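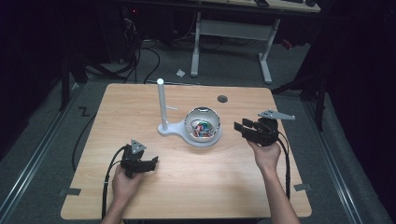
A gripper in each hand, and a bowl of small stuff to get through.

I sorted parts at Timmermans for 19 years, and my fingers never needed a charger. Now the bench at Lonow wants us to work through grippers so the machines can learn how we do it. Management calls this being "freed up." I've been freed up since March and my shoulders ache.

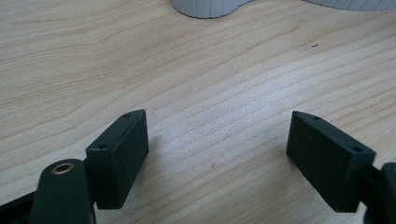
Photo: Zevivora

The pay is the same, I'll grant them that. But a skill I used to have in my hands now gets kept in a folder, and the folder doesn't ask for a raise. If we're the teachers, pay us like it. Put it in the contract, before the 2 of us left on the late shift run out of things to teach.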